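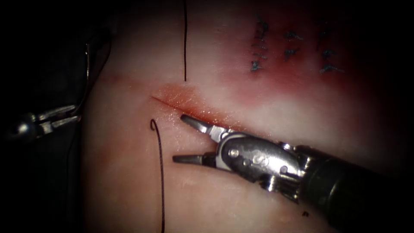

HEALTH & WORK

December | By the Kennedy newsroom

Robot arms take up the needle at Hamdale skills lab, and the staff take up new jobs

HAMDALE – For as long as anyone at the Allico surgical skills lab can remember, the day has begun with sewing. Before the first trainees come through the door, the technicians are at their benches closing cuts in soft pink practice pads, one small knot after another, so that there are finished rows to show, rows to compare against and rows for the instructors to pull apart and talk over. It is patient work and, by the account of those who have done it for years, rather pleasant work too, at least until your neck starts to complain.

This winter a good share of that sewing has passed to a pair of robot arms. They work under a bright light on a pale pink pad, a grasper on the right and a smaller-looking gripper on the left, with loose lengths of dark thread lying near the cut. The knots go in by columns, each with its short cut tails sticking out like whiskers, and a fresh straight cut is made in the pad when it is time to begin again. An operator sits at a console a few steps off and can take over with a touch, which in the early weeks happened a great deal and now happens mostly at the start of a new cut, when the thread has a way of curling up just where you would rather it didn't.

The lab calls the project Clorard, and it has been running long enough for people to have opinions about it. The arms have so far worked through 460 practice closures, and each one is looked over by a technician before it goes on the shelf. The plan for the coming year is 300 more, on pads that are a little softer and a little harder to handle.

What has changed most is how the technicians spend their mornings. There are six of them, the same six as before the arms arrived, and Allico has said that it does not intend to reduce that number. Two now run the console in turns. The others grade stitches, prepare pads and – this is the part they seem happiest to talk about – spend a good deal more time beside the trainees, who used to get a quick word and a pat on the shoulder between batches. A shift at the console is kept to 37 minutes before somebody else sits down, a limit the technicians asked for themselves after finding that watching closely tired them in quite a different way from sewing.

Not everybody is won over, and it would be a pity to leave that out. A few of the longer-serving staff worry about losing their touch, and they have a point – hands that tied knots every day for years do notice when they stop. After some lively talk over coffee, the lab agreed to set aside one bench for hand sewing all day long, and anyone on staff may use it. It is rarely free for long. There was also some grumbling over pay, as grading stitches had been listed at a lower rate than making them. The two rates were brought level in the fall.

The trainees, for their part, still learn everything by hand first. They are shown the arms' columns next to those of the technicians and asked to say what they would do differently, and the discussions that follow have been known to run well past lunch. Instructors say the questions have become sharper, perhaps with so many more finished pads to lay side by side, and perhaps with a technician standing there who has the time to answer.

Clorard's work stays on practice pads, and the lab has no plans to change that. Hamdale residents who are curious can visit in the new year, when the lab will open its doors for an afternoon and let guests try a stitch or two at the hand bench. Children are welcome with an adult, and the lab asks that long sleeves be rolled up.

Filed under: Local Workplaces, Automation, Training

Contact the newsroom | © Kennedy Community News. All rights reserved. | Back to top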